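Section 4: Comparing finger sets with the marker test

By now the Daltano controller is talking to the arm and both cameras are live, so this is the fun part! The marker test is a short pick-and-drop job that shows very quickly how one set of fingers differs from another. We use it for every new set that reaches the bench, and it's still our favourite way to spend a morning.

You'll need the arm, the Stolix fingers and the Jafri fingers (or whichever two sets you want to compare), a mesh pen holder and one marker in a bright colour. A second object near the pen holder makes the drop a bit more interesting. We like scissors, laid flat.

4.1 Fitting the first set

1. Power the arm down at the controller and wait for the status light to go out.

2. Slide the fingers onto the carriage, left one first, and do up the screws by hand. Leave the final turn until both fingers are seated.

3. Power up and choose Grip > Close slowly. Watch the inner faces as they come together. A thin, even gap is fine for this test. A gap that is wider at one end means a finger has gone on crooked.

4. Save the closed position under a name you'll recognize next month. "test2" is not that name (we have plenty of those).

CAUTION: Keep your hands away from the fingers whenever the carriage is powered. They close faster than you expect.

4.2 Checking the two views

Open the wrist view and the side view next to each other. In the wrist view, both fingertips should be in sight, with plenty of bench past them. In the side view you want the gripper, the marker and the pen holder all visible when the arm is down at the pick.

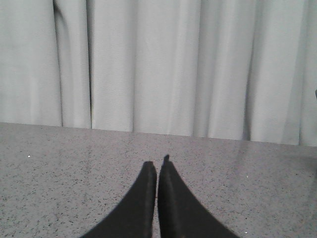
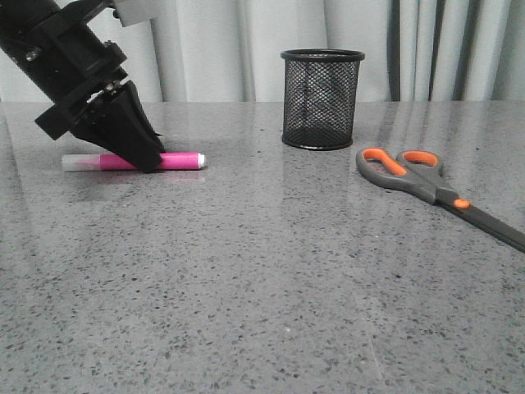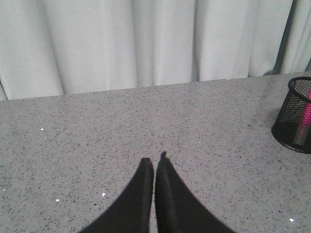 Figure 4-1. Marker test on a speckled grey bench: wrist view with fingers nearly closed (first and third), side view with the gripper down at the marker (second).

Note: A glossy bench throws reflections into the side view. If tracking wanders, lower the exposure one step before you touch anything else.

4.3 Running the test

1. Lay the marker flat, side-on to the arm, and stand the pen holder behind it and off to one side.

2. Load the Nolby pick routine and set the speed to 300. You can go quicker later, but slow runs are where you really see how the fingers meet the barrel.

3. Jog the gripper down over the middle of the marker and store that as the pick point.

4. Jog to a spot over the pen holder, high enough that the marker will clear the rim, and store that as the drop point.

5. Press Run. The routine does 44 cycles and pauses after each one so you can put the marker back.

6. Write down every miss and what kind it was: slipped, pinched at one end, or caught on the rim. The kind of miss is often more use than the score.

7. Swap to the second set, repeat 4.1, and run the same routine from the same stored points.

CAUTION: Store the drop point again if the new fingers are longer than the old ones. Long tips can hit the rim on the way across.

If the controller shows error 1114, the fingers closed past their saved position. Go back to step 4 of section 4.1 and save it again.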